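Print this page | E-mail this page

Workshop notebook, September
Oil finish tests, Stemwood shelving and the Lorkidstead counter

Picked up where I stopped last month. The shelving for Berge is cut and sanded but has no finish on it, and the counter for Lorkidstead is still in two halves under the blanket. Both want an oil finish. Berge want it pale. Lorkidstead don't mind the colour but will be putting wet cups on it all day, so theirs matters more.

Started at 7.30 with the door open. Damp outside, dry by mid-morning. Heater off.

Materials

Boiled linseed from the old tin. The skin on top was thick, so I cut it out and strained the rest through a stocking into a clean jar. Smells all right.

Tung oil, new bottle, unthinned.

Stemwood hard oil, the sample they sent with the boards. No data sheet in the parcel. I have written to ask for one.

White spirit for thinning, citrus solvent for one test only. The citrus gives me a headache if I use it for longer than a few minutes and I would rather not have it in the shop in winter.

Test boards are beech and birch offcuts, all sanded to 120, then 180. One beech board I took up to 240 to see whether it drinks less. Pencilled the mix and the grit on the back of each, and put the same on masking tape along the end, which last time I forgot to do and then couldn't tell two of them apart.

Raising the grain

Wiped all the boards with a damp cloth and left them until the surface felt dry, then a light pass with worn 180. The birch came up much furrier than the beech. Did the birch a second time. I skipped this on one beech board on purpose. It is marked "no water".

First coats

Linseed, thinned one to one with white spirit, put on with a rag, left fifteen minutes, wiped off hard. Went in quickly on the end grain. Needed topping up along the ends of every board. The colour shift is what I expected, a warm yellow, too much for Berge.

Tung, thinned the same. Slower to go in. Paler than the linseed by a good bit, though it does still warm the birch.

Hard oil straight from the sample tin, very thin coat with a white pad. Starts to drag after a few minutes, so on anything the size of the counter I will need somebody wiping off behind me. Holger Bråten says he can come over for an hour when we do it. It leaves the least colour of the lot. On the beech I had to tilt it to the window to see where the coat stopped.

The beech taken to 240 took up less oil and looks a little flat. I don't think it is worth the extra sanding. The "no water" board felt rough as soon as the first coat had gone off, like a cat's tongue, and will need cutting back before anything else goes on. So the damp cloth stays in.

Weighing

Holger wanted to know how much oil the counter would need before ordering, so I weighed the jar before and after the large beech panel. First coat of tung took 127 g. Second coat took 70 g. I expect the third to be small. The counter is bigger and has that long open end by the sink, so order more than the sum says. A part-used tin can go on the shelving.

Did not weigh the hard oil. The tin is too small to show anything sensible on these scales.

Water and cup tests

On the boards finished last month, which have had time to cure:

Linseed, three coats. Wet glass left overnight gave a clear white ring. It faded over the next day but I can still find it with the light low.

Tung, three coats. Faint ring, gone by the afternoon.

Tung, three coats, waxed. Water beaded and there was no ring, but a hot mug marked the wax at once. Buffed out with a dry cloth, mostly. I can't ask the people at Lorkidstead to buff their counter every evening.

Coffee left for an hour: stained the linseed board slightly at the end grain, wiped off the others. Red wine I didn't try, Holger had drunk it.

Hard oil has not been through any of this yet. It needs its curing time and I don't know what that is until the sheet comes. I will give it the same as the tung and see.

Rags

All oily rags opened out flat and hung over the rail outside, then into the water bucket with the lid on. Please do this every time, also with the small pads. I found a screwed-up one on the bench behind the vice this morning. It was cold, but it should not have been there.

Bench problems

The drying rack from Lostgate is too narrow for the long shelves. They touch at the back, and the one I tried has a shiny stripe where it sat against its neighbour. Cut some spacers from scrap, pointed at the top so that they leave as small a mark as possible. Still better to oil the backs first and the faces last.

Dust is worse than the stripe. Anything oiled in the main room while the bandsaw has been running gets a fine grit in it. I have moved the oiling to the afternoons, no sawing after 2, and swept twice. The second batch was noticeably cleaner.

Page 142 of the old notebook has a recipe with a little beeswax melted into the linseed. I had forgotten it. It says "good for handles, sticky on tables", so leave it for handles.

Where it stands

Shelving for Berge: hard oil, if it passes the cup test. Otherwise tung and tell them it will be a shade warmer. They have seen the birch board with tung on it and did not object.

Counter for Lorkidstead: tung, thinned first coat, then two or three full ones, no wax. Two weeks at least before anybody puts anything on it. They have asked for less. I have said no, and suggested they lay cardboard over it if they have to open before then.

Berge described something pale on the phone, close to a light butcher-block top.

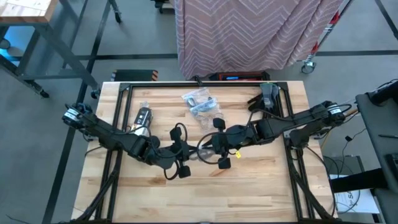
To do next

Chase Stemwood for the data sheet.

Glue up the two halves of the counter. Dry fit first, the far end was slightly open when I last had it together.

Cut back the "no water" board and give it a second coat, to see if it can be saved.

New lint-free cloths. The blue ones shed.

Print this page | E-mail this page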